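Floor Activity Area: Safety Inspection Checklist with Comments
Semaan Building, Ground Level
Inspection period: June
Inspected by: Maysoun Awad
Form 1584

Mark each item S (satisfactory), N (needs attention) or NA. A comment is required for every N. Return the completed form to the Facilities Office before the area is next scheduled.

Section A. Floor and walkways

A1. Floor free of debris and spills. S
A2. Walkways at least 36 inches wide at all points. S
A3. Floor finish intact, no lifting or cracking. N
Comment: One crack by the storage closet, 9 inches long. No raised edge at present. Mark with tape and measure again at the next inspection.
A4. Glare from overhead lighting acceptable at working positions. S
Comment: The light gray floor reflects toward one side. Staff working there did not report difficulty. No change requested.

Section B. Floor sheets and items placed on them

B1. Grid sheets lie flat, with no curled corners or folds. N
Comment: Two spare sheets in the rack have been stored folded and will not lie flat. Replace both. Sheets are to be stored rolled from now on.
B2. Sheets do not slide when stepped on at the edge. S
B3. Plates and other items are placed within the printed area when in use and are picked up at the end of the session. S
B4. Plates free of chips and sharp edges. S
Comment: All plates in the cabinet were checked by hand. The cabinet label still shows the old Limine stock number and should be updated.

The sheet is a white one with black grid lines and is laid directly on the floor. Persons working over it stand and reach down, and the inspector is asked to observe at least one full session before completing Sections C and D.

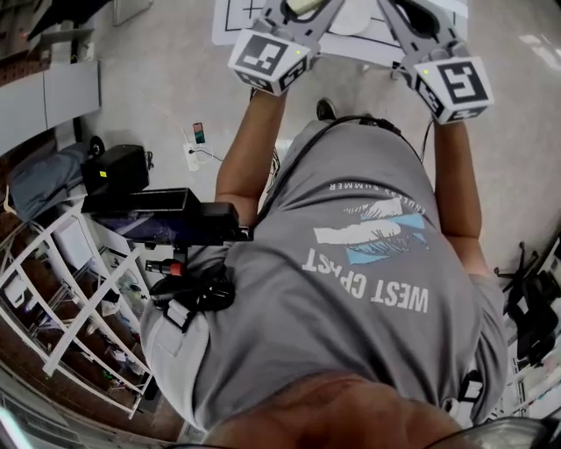 Observation should be made from outside the working area, and the inspector should not speak to the person working except to stop an unsafe act. A session may be observed in two parts if the schedule requires it, provided both parts are entered on the same form.

Section C. Clothing and worn items

C1. Closed shoes worn. S
C2. Short or close-fitting sleeves. S
C3. Cables run over the shoulder and down the back, clear of the hands. S
C4. Straps and buckles fastened, with no long ends hanging free. N
Comment: One spare harness in the cabinet has a worn buckle. Tagged and removed from use. A replacement has been requested from Zesent.
C5. Long hair tied back. S
C6. Lanyards and loose jewelry removed. N
Comment: One visitor badge on a lanyard had to be removed at the door. Front desk to issue clip badges for this area.

Section D. Reaching and lifting

D1. Person is able to change posture freely. S
D2. Break taken after no more than 20 minutes of floor-level work. N
Comment: The wall timer was not running on arrival. Battery replaced during the inspection. The log sheet for breaks has gaps and must be filled in by the session lead.
D3. Items handled at floor level are light enough for one hand. S

Section E. Exits and emergency equipment

E1. Exit door opens fully. S
E2. Extinguisher in place and inspection tag current. S
E3. First aid kit complete. N
Comment: Adhesive bandages low. Restock.

Overall result: Area may remain in use. Items B1, C6 and E3 to be closed first. Item A3 to be carried forward.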